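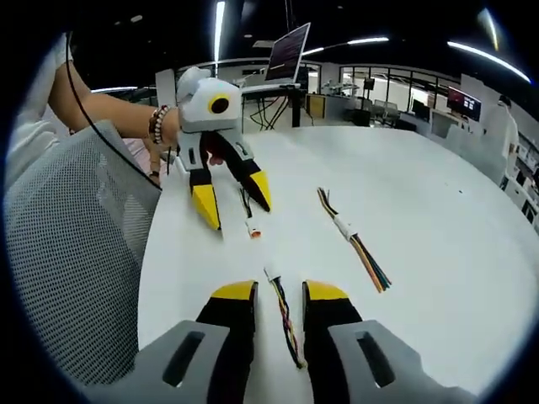

Fehler 3: Der Greifer verliert den Stecker beim Kabelbaum

Diese Störung hatten wir bei Prevemlow im Mai mehrmals. Der Handgreifer fasst das dünne Kabelbündel, der kleine weiße Stecker dreht sich aber zwischen den gelben Fingerspitzen weg. Im schlimmsten Fall wird eine Ader aus dem Gehäuse gezogen.

So gehen Sie vor:

1. Aufnahme stoppen und beide Greifer ganz öffnen. Nicht am Kabel ziehen, solange die Finger noch geschlossen sind.
2. Gelbe Spitzen mit einem trockenen Tuch reinigen. Der Tisch ist glatt, auf ihm rutscht der Stecker leicht weg.
3. Jede Ader einzeln prüfen. Beschädigte Kabelbäume kommen in die Kiste „Sterkmont“.
4. In Brorkamero die Schließkraft auf 25 Prozent stellen. Bei 50 Prozent hat Gavin Crichton verbogene Kontakte gefunden.
5. Den Stecker am Gehäuse greifen, nicht an den Adern, und den Griff langsam wiederholen.

Erscheint danach die Meldung 1374, bitte Eluned Ruddock informieren und den Greifer nicht weiter benutzen.

Zuletzt aktualisiert: 5.5.24
Kategorie: Störungen & Sicherheit
Diese Website verwendet Cookies. Einstellungen ändern | Alle akzeptieren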